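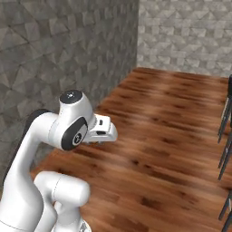
White arm over the wood floor.

Stiller Street Tenants and Owners Assoc. - minutes, March meeting
Start 7:05 pm, laundry room annex. Quorum met. Agenda taken out of order, heating first, people had questions.

1. Last minutes
Approved. One fix: the bike rack vote was for the north door, not the south. Corrected copy to go in the binder.

2. Heating
Boiler out twice since last meeting. Both times the same valve. Jetura came both times, second visit not billed. Their quote for a new valve plus flush is $1,792, good until end of April. Question from 3rd floor: why flush the whole system? Jetura says sludge in the lower loop, will come back if only the valve is done. Other quote (Toma) was lower but leaves out the flush and the drain-down, so hard to compare.
Motion to accept Jetura. Carried, one against.
Residents on the top two floors need to bleed radiators the morning after. Notice to go up by the mailboxes. Keys for bleeding availble from the office, please bring them back this time.

3. Money
Operating account OK. Two units behind on dues, letters sent, one has answered. Reserve transfer of $1,000 made as planned. Snow bill came in under last year, not much salt used. Insurance renewal still not here - secretary to call again.
Asked whether dues go up in the summer. Not decided. Wait for insurance number.

4. Parking
Same complaint, cars in the fire lane by the dumpsters. Warning stickers are used up. Agreed: order 100 more, and after the second sticker we tow. Wording on the sign to be checked with the tow company before anything happens. Visitor spots stay at two hours. Someone wanted overnight passes, long discussion, tabled.
Space 13 has a pothole again. Cold patch for now, real repair when the lot gets sealed. 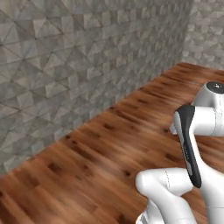

5. Trash and recycling
Cundateck is changing pickup to early morning, starting next month. Bins have to be out by 6 am. They will not come back for missed bins. Cardboard must be flat, last two loads were refused because of pizza boxes and a whole lampshade. Want a bigger sign? Yes. Want it in color? No, cost.
Bulk pickup: call ahead, no more mattresses left by the fence.

6. Garden beds
Sign-up sheet goes up next week. Beds not claimed by end of April go to the waiting list. Hose splitter leaks, replace. Compost bin lid is missing, if you have it please return it. No mint in the shared bed - it took over everything. Person who planted it knows.

7. Hallway paint
Second floor only this year. Color stays the same off-white. Ask for two bids. First floor scuffs to be touched up with what is left in the basement, if the can is still any good. Doors not included, doors are the owners' business per the bylaws (some disagreement, somebody to look up the section).

8. Noise
Quiet hours are 10 pm to 7 am. Drum practice moved to afternoons, neighbors satisfied. Dryer in the annex thumps, belt or drum roller, service call to be made.

9. Other
Lost: gray kids mitten, one set of keys on a green ring. Both in the office.
Front door closer too strong for some residents, adjust it.
Request for a second bench out front. Price to be brought to the next meetng.

To do
Sign Jetura quote - president
Call insurance - secretary
Order stickers, check sign wording - parking group
Bleed notice - office
Paint bids - open, need someone

Adjourned 8:40 pm. Next meeting in April, same room, bring own chair if you can.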